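Bulness serving tray, teal – four months in

I went back and forth on this tray for ages. My old one was a bare wood thing from a yard sale, and it had gotten so warped that anything round went sliding off to one side. I saw the Bulness at Tokstead in August, put it back on the shelf, drove home, and then ordered it that same night at 11 (typical me!).

The color is what got me. The website calls it teal and I was picturing something bright, but it's a lot darker than that, almost moody, and I like it way more than what I thought I was buying. The corners are rounded and there's a raised rim all the way around. I'm a klutz with soup, so the rim matters to me more than anything else about it. I've had a full bowl of tomato soup slosh over on the way to the couch and every drop stayed on the tray.

My everyday bowls are the mint green ones from D'Amico, and the two colors look so good together that I've started leaving them out on the gray table with my wicker basket instead of putting everything away.

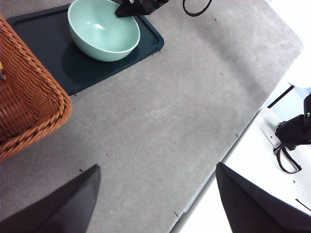
Yufang Liang wrote in to say hers started showing fine scratches after a couple of months of stacking bowls on it, and that she now lays a dish towel down first. Fair point! Mine has a few too if I tilt it toward the window, mostly from the unglazed foot on the bottom of the bowls. Doesn't bother me, but if you like your stuff pristine, you might want the towel.

Other gripes: no handles, so you really have to get your fingers under the rim, and it's a bit wide for my dishwasher. I wash it by hand with a soft sponge and it takes ten seconds. I also tried the Justeck one my sister has – lighter, cheaper, nice handles, but the rim is so low it might as well be a placemat.

Four stars from me. I'd buy it again, and I'm eyeing the smaller size for coffee, if Tokstead ever gets it back in stock.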